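Cómo preparar y grabar una primera sesión con el kit Prisow

Publicado el 26 de noviembre de 2022
Categoría: Guías de uso / Captura de datos para robots

El Prisow es un kit de captura portátil que vende Bernitz. Consta de dos pinzas de mano con cámara, una mochila con la unidad de grabación, un visor de cabeza y el cableado. Sirve para grabar a una persona haciendo tareas manuales y usar después esas grabaciones para entrenar un brazo robótico. Lo hemos tenido en préstamo desde marzo y esta guía recoge el procedimiento que seguimos ahora, con los cambios que hemos ido haciendo sobre el manual.

El manual da por supuesto un laboratorio despejado. Nosotros grabamos en oficinas y viviendas, con muebles, escaleras y gente que pasa, y hay pasos que allí conviene hacer en otro orden.

Qué hace falta

El kit completo, en su maleta.
Dos baterías cargadas para la mochila.
Una tarjeta vacía y formateada en la propia unidad. Las que se formatean en el ordenador dan error de escritura.
Cinta de tela para el suelo.
Un portátil con Prikard instalado, que es el programa de revisión. La licencia va aparte y cuesta 627 euros al año.
Una segunda persona durante la calibración. Después se puede grabar solo.

Paso 1. Revisar el espacio

Recorra la zona antes de sacar nada de la maleta. Decida dónde empieza y dónde termina cada tarea y marque los dos puntos con cinta. Si hay escalera, el punto de inicio debe quedar separado del primer peldaño: con el visor puesto se ve peor hacia abajo.

Deje encendidas las luces que vayan a estar encendidas durante toda la sesión. La exposición de las cámaras se fija en la calibración y no se corrige sola. Los ventiladores de pie deben quedar apagados o siempre a la misma velocidad. Las aspas en movimiento confunden al sistema de seguimiento si ocupan mucha imagen.

Paso 2. Colocarse la mochila

La mochila se pone antes que el visor. Ajuste primero las correas de los hombros y después conecte los cables, de arriba abajo: visor, pinza izquierda, pinza derecha. Los conectores de las pinzas son iguales y el programa no avisa si están cambiados. Nosotros los hemos marcado con esmalte de uñas de dos colores.

Cada pinza pesa 517 gramos. No es mucho al principio, pero en tareas con los brazos en alto se nota pronto. Si solo se va a usar una, la otra puede ir colgada a la altura de la cadera. No la desconecte, porque la unidad interpreta la falta de señal como un fallo y detiene la grabación.

Paso 3. Ordenar los cables

Es el paso que más tiempo ahorra. Los cables que van de la mochila a las manos deben permitir estirar el brazo del todo sin tirar del conector, y no deben quedar por delante de las cámaras. Los que van por el suelo, si se trabaja con alimentación externa, tienen que salir por detrás de la persona y pegarse con cinta cada dos pasos. Con la batería interna se evitan todos los del suelo, a cambio de sesiones más cortas.

Haga una prueba sin grabar. Extienda la mano hacia el objeto más lejano de la tarea, gire y vuelva al punto de inicio. Si algo se engancha, se engancha ahora.

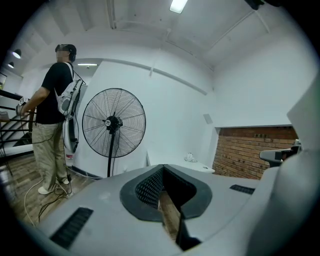

Yo trabajé dos semanas con alimentación externa y acabé pasándome a batería, escribe un lector. El manual dice que la calidad es la misma y lo es, pero con el cable al suelo repetía tomas todo el rato por los tirones. Lo que echo en falta es un indicador de carga que se pueda ver sin quitarse la mochila.

El indicador existe en la versión de Pavlović, que distribuye el kit con una mochila propia y un testigo en la correa. No la hemos probado. En la de Bernitz hay que consultar la carga en Prikard o calcularla por el tiempo transcurrido.

Paso 4. Calibrar

Encienda la unidad con las pinzas cerradas y quietas. Espere al pitido doble. Luego:

Abra y cierre cada pinza tres veces, hasta el tope.
Levante las dos a la altura del pecho, con los dedos de las pinzas hacia delante.
Gire despacio sobre sí mismo una vuelta completa, mirando al frente.
Vuelva al punto de inicio y no se mueva hasta oír el pitido largo.

La calibración completa dura 8 minutos. Si falla, suele ser por la vuelta: se hace demasiado rápido o con la cabeza baja. Las paredes blancas y lisas también dan problemas. El sistema necesita esquinas, marcos, ladrillo visto, cualquier cosa con textura. En una habitación muy vacía basta con acercar un mueble.

La segunda persona debe vigilar los cables mientras se gira y mantenerse fuera del campo de las cámaras.

Paso 5. Grabar la tarea

Una grabación por tarea. Pulse el botón de la pinza derecha, espere un segundo, haga la tarea y vuelva a pulsar. El segundo de espera importa, ya que el audio y el vídeo no arrancan a la vez.

Trabaje a velocidad normal. Los movimientos demasiado lentos dan datos poco útiles, y los bruscos salen borrosos en las cámaras de las pinzas, que están muy cerca de los objetos. Si se cae algo, termine la toma igualmente y márquela como fallida en Prikard. Hay equipos que también aprovechan los fallos.

En tareas de escritorio, colóquese de modo que pueda alcanzar toda la superficie sin dar pasos. Aparte la silla antes de empezar.
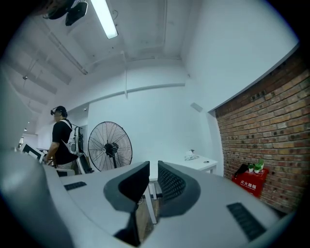
Trabajo junto al escritorio con la mochila puesta.

Paso 6. Revisar en Prikard

Copie la tarjeta y abra la sesión. El programa muestra las cámaras sincronizadas y una curva con la apertura de cada pinza. Mire primero la curva. Si aparece plana mientras en el vídeo la pinza se mueve, los conectores estaban cambiados y hay que repetir.

En nuestra sesión más larga salieron 293 tomas válidas. La revisión llevó casi tanto como la grabación. Prikard permite descartar tomas en bloque, pero no deshacer el descarte, así que guarde antes una copia de la tarjeta.

Problemas frecuentes

La unidad no arranca: la batería no ha hecho clic. Sáquela y vuelva a meterla.
La imagen del visor parpadea: cable del visor mal asentado en la mochila.
La pinza no llega a cerrarse en la curva: repita el paso 4 desde las tres aperturas.
Prikard no encuentra la sesión: la carpeta tiene tildes o espacios en el nombre.

Para guardar el kit, enrolle los cables sin doblarlos junto al conector y meta las pinzas cerradas en la maleta. Las baterías van fuera.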